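Company > Newsroom > Press releases > Office services

Products Services Paper care Newsroom Contact Log in

We use cookies to remember your settings and count visits. Accept all Manage choices

Butis opens desk-clearing service to small offices

23/01/2021

Butis, the office supply and paper handling company, is opening its desk-clearing service to offices with as few as three desks. The service, called Latis, has until now been sold only to customers with 40 desks or more. Small offices can book it from today through the Butis website or by phone.

Latis covers the paper that builds up on shared tables: old printouts, lists, duplicate copies, draft reports, and the scraps left when somebody tears up a sheet by hand. A Butis team member visits the office, sorts the paper with a member of the customer's staff, squares up and staples what is to be kept, and takes the rest away for recycling. Paper with names, prices or account details on it goes into a locked bag and is shredded at the Butis site.

"Small offices asked us for this more than any other change," said Tomás Rocha, head of office services at Butis. "They have the same paper as a large office, only less of it, and they usually have one table where all of it ends up. We had a minimum order that shut them out. We have taken it away."

How a visit works

A standard visit takes one table at a time. Paper is gathered into a single stack before any sorting begins, and the edges are evened up by hand. Long printed tables and lists are checked first. They are often printed again each time a figure changes, and the older copies can go once the customer confirms which one is current.
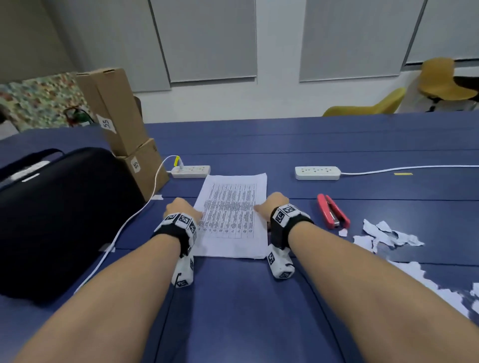
Hands on a stack of printed sheets at a work table.

The customer decides what stays. Butis staff do not read documents beyond what is needed to tell one from another, and no sheet leaves the office until a named person at the customer has signed for it. Offices that would prefer to sort alone can order the collection part of the service by itself.

Sheets that are kept are stapled or clipped in the order the customer gives and placed in a Swai folder, the plain card folder that Butis has sold for several years. Each visit includes up to 200 sheets of stapling. Larger amounts are charged by the folder. Customers who use a different filing system can supply their own folders at no change in price.

Butis asks customers to leave power strips, chargers and cables where they are. Staff will work around them and will not unplug anything. Drinks should be moved off the table before the visit starts.

Scraps and small pieces

The service has been changed in one other way. Under the old terms, Latis took only whole sheets, and torn paper had to be bagged by the customer. Torn paper is now included. Small pieces are swept by hand over the edge of the table into a bin held underneath, and staples are taken out where they can be seen. The larger pieces are looked over before they go in, in case part of a kept document has been torn by mistake. 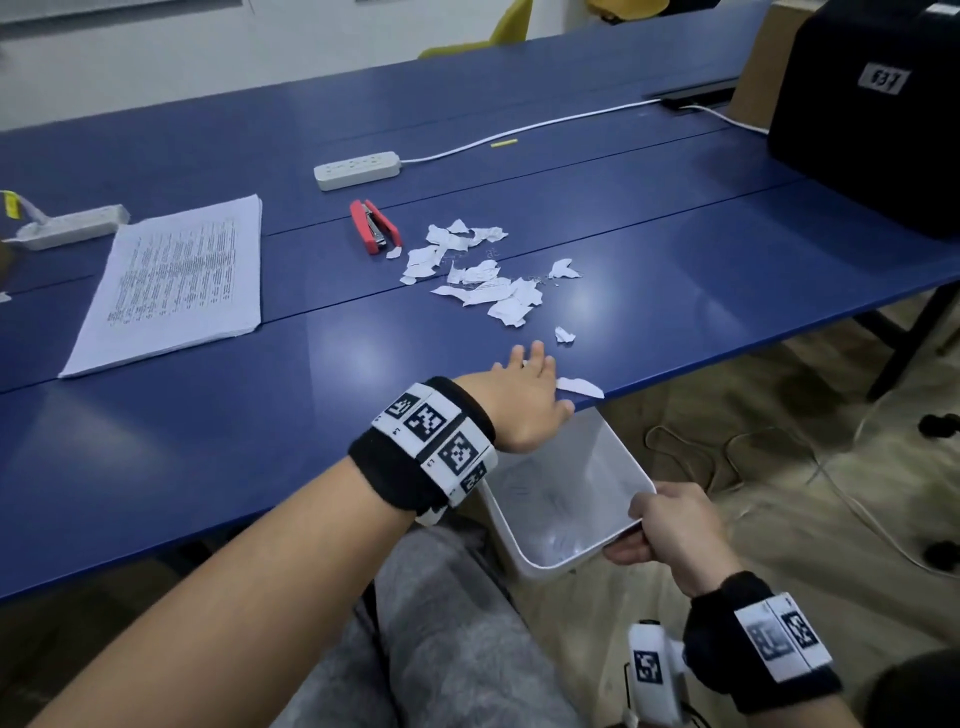

Mr. Rocha said the change came out of comments from customers during the past year. "People would tell us the stack was gone and the table still looked a mess," he said. "Scraps were left behind, and somebody in the office had to stay and deal with them. It takes a few minutes to do it properly, so we do it as part of the job."

Torn paper is weighed together with the whole sheets and does not carry a separate charge. It is kept in its own sack because short pieces are handled on a different line at the recycling plant. Paper with a plastic coating, carbon copies and sticky labels cannot be taken with either and should be left to one side. The team member will point these out if any turn up in the stack.

Bins and tools

Every new Latis customer will receive one small bin from the Womora range for use between visits. The Womora bin is meant to be held at the edge of a table or kept beside it, and is not a replacement for a full-size recycling container. Customers can buy more at the usual list price. The bins are sold singly and there is no minimum order.

Butis staff bring their own staplers, staple removers and sacks. If a customer's stapler is jammed, staff will try to clear it during the visit. They do not carry spare parts, and a stapler that cannot be cleared on the spot will be handed back as it was found.

Booking and areas covered

Visits can be booked once, monthly or every three months. A monthly customer may skip a visit without charge by giving notice before noon on the previous working day. Single visits are paid for on booking, and regular visits are billed after each one.

The small-office service starts in 13 towns already on existing Butis collection routes. A list is on the booking page, where customers can also enter an address to check it. Butis plans to add more towns in June, once new vehicles are in use. Offices outside the current area can leave their details and will be contacted when a route opens near them.

Existing Latis customers do not need to do anything. Their visit days and prices stay the same, and torn paper will be included from their next visit. Those who have been bagging their own scraps may carry on doing so if it suits them. Bags left by the door will be picked up as before.

Customers with shared tables used by more than one company should book in the name of one of them and list the others on the form. Each company will be asked to sign for its own paper. Where ownership of a sheet is not clear, it will be left on the table.

About Butis

Butis supplies paper, folders, bins and desk tools to offices and collects used office paper. Its product lines include Swai folders and Womora bins. Latis is its visiting service for sorting, stapling and removing paper from desks and shared tables.

Press contact

Tomás Rocha
Head of Office Services, Butis
Press questions can be sent through the contact form in the newsroom. Please mark them "Latis small offices." Product samples of the Womora bin and Swai folder are available to trade publications on request.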